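**Clirkwood 13 countertop drip brewer**
Made by Rikum - item 323

The Clirkwood 13 has been in our shop since March, and it's still the machine we reach for when somebody asks what we'd put in a break room, a church hall or a small front office. It makes a big pot of good coffee, it's easy to clean, and it doesn't need a plumber. We love it!

It's a plain pour-over brewer, which means you fill it by hand from a pitcher. There's a tank inside that keeps water hot all day, so when you pour cold water in the top, hot water comes straight out over the grounds. Anyone who has stood waiting for a home coffee maker to gurgle its way through a pot at 8:30 in the morning will see the appeal right away.

## What we like about it

The spray head, first of all. On the older model it had a single ring of holes and you'd get a crater in the middle of the grounds with dry coffee left up the sides. Rikum changed the pattern, and the bed now comes out flat and dark all the way to the paper (we got a little too excited about this and made everyone in the office come and look). You taste the difference most with lighter roasts, which used to come out thin.

The basket slides in on rails and stops with a good solid click. It takes the ordinary flat-bottom filters you can buy anywhere. We sell them in packs of 100 and 300.

The switch for the warming plate is separate from the main power, and we wish every brewer did this. If you're brewing into an insulated server you can leave the plate off altogether - no scorched smell at four in the afternoon.

## Setting it up

Put it on a level counter with some room above the lid for pouring. The first fill takes a while, as the tank has to fill up before anything comes out of the spray head. Keep pouring until water starts to run into the pot, then turn on the power and let it heat. Throw out the first two pots of plain water. After that you're ready to brew.

If your water is hard, please get the Fallar inline pitcher filter too. Scale is what kills these machines, and it kills them slowly, so people tend to blame the heater.

## Cups and serving

We get asked about cups nearly as often as we get asked about brewers. For meetings and open houses, paper is still the simplest choice, and a little stand next to the pot keeps people from digging through a plastic sleeve with one hand while holding a donut in the other.
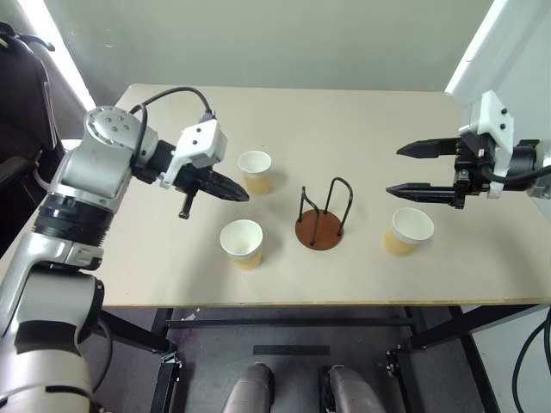 Go one size bigger than you think if your crowd takes milk. Small cups get filled to the brim, the milk goes in last, and then you're wiping down the counter all morning. The Stamatopoulos lids we carry fit both of our larger sizes, so you only have to keep one kind on the shelf.

## Cleaning

Rinse the basket and pot every day. Wipe the spray head once a week with a damp cloth - it unscrews by hand. Descale every three months, or every month on well water.

## Parts and questions

Spray heads, baskets, lids and gaskets are all kept in stock. Ask for Periklis Mitsotakis-Vlachou at the parts counter and have your item number ready.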